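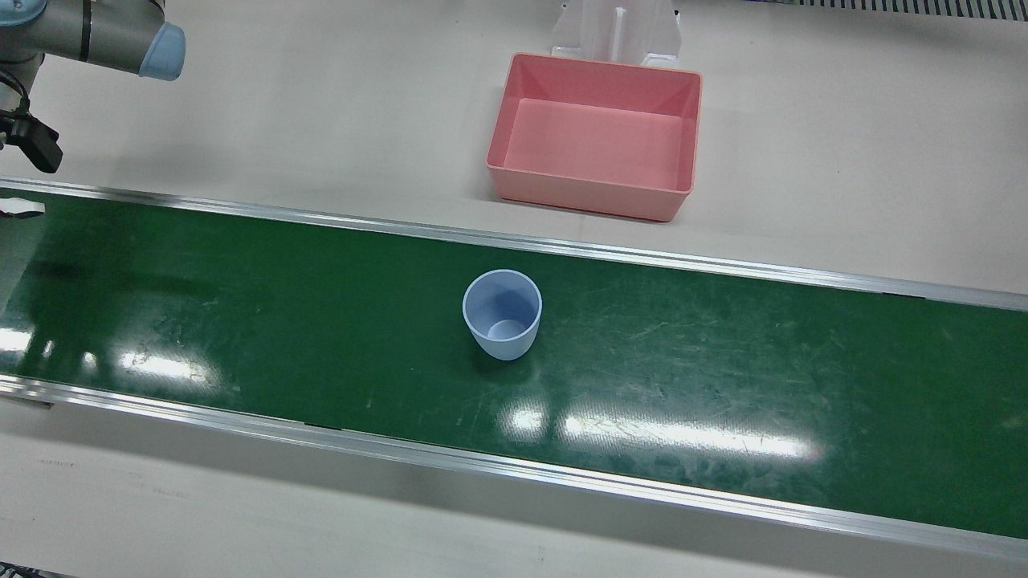 阅读约2分钟 · 全文约500字

皮带又跑偏了，求支招

绿带子老宋（楼主）
我们这条小皮带线跑40分钟左右就往远端导轨那边贴，重新张紧三回，三回都回来找我。手臂抓杯子放进粉盒，位置是示教死的，皮带一歪，杯子跟着歪，夹爪就去抓空气。带面划痕也不少，右半边尤其难看，有没有关系？

Olix售后编外
先别碰张紧。松掉从动辊两侧螺丝，量两边到机架的距离，差多少补多少。每次拧四分之一圈，空转几分钟再看。上来拧一整圈的，后来都在论坛发帖。

绿带子老宋
……我拧的就是一整圈。

Clumham夜班
划痕不影响跑偏，影响心情。我倒觉得该先查反光，带面上几块白光那么亮，你要是上了相机定位，杯子又是半透明的浅蓝，够它猜半天。

绿带子老宋
没上视觉，纯示教点。穷。

Olix售后编外
那反光就别管了。

Clumham夜班
不同意，早晚要上的，灯现在就该挪。

na_rae_cha
楼上两位吵之前，先问楼主辊面擦过没有。我们那条攒了一层胶渣，校了一下午，最后酒精一擦就好了。那一下午没人给我算加班。

绿带子老宋
2020-09-05 更新：辊子擦了，黑的。从动辊两边差了一点，按四分之一圈调回来，空跑286个杯子的节拍没再贴边。示教点重打了一遍，夹爪张开的高度也抬了些，免得蹭导轨。

Clumham夜班
灯呢？

绿带子老宋
没挪。

Olix售后编外
跑满1,000个再来报喜。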